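Grilerari Breakfast Service
Progress report to the Listell food fund, second reporting period

1. Service delivery
The breakfast counter opened at the Simine site as planned and now serves on weekday mornings from 6.30 to 10.00. In the period we sold 2044 breakfasts, of which 1178 were from the set menu (eggs, toast, porridge, tea or coffee). The remainder were single items, mainly toasted sandwiches and fruit cups.

2. Menu and pricing
The printed menu was cut to 13 items. Pancakes were taken off because the grill could not hold them and the eggs at the same time. Set menu prices are unchanged. The price of porridge at the Tiongson site remains lower than at Simine, as that kitchen buys its oats in bulk. Both sites will move to one price list in October.

3. Equipment and fit-out
The second toaster and the under-counter fridge are installed. The dishwasher passed inspection after the drain hose was replaced. Colour coding of chopping boards is complete at Simine and still to be done at Tiongson.
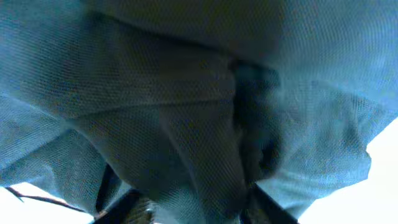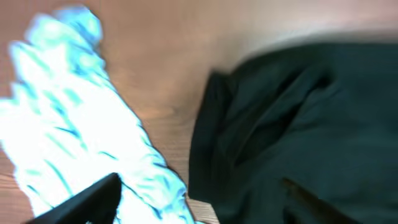
Blue-grey fabric (first photo); white cloth and wooden tabletop (second photo).

4. Customer feedback
We received 147 comment cards. The most common request was for an earlier opening time. Wait times for hot items came next, mostly between 7.30 and 8.15. A separate queue for drinks has been on trial at Simine and will be kept.

5. Variances
Dairy costs were over budget and bread was under. The cold room thermometer at Tiongson was out of service for two days; stock held there was discarded and the loss is charged to contingency.

6. Next period
Order and fit the Tiongson grill. Finish food handling refresher training. Submit the revised budget with the next claim.

Report date: 17 March 2018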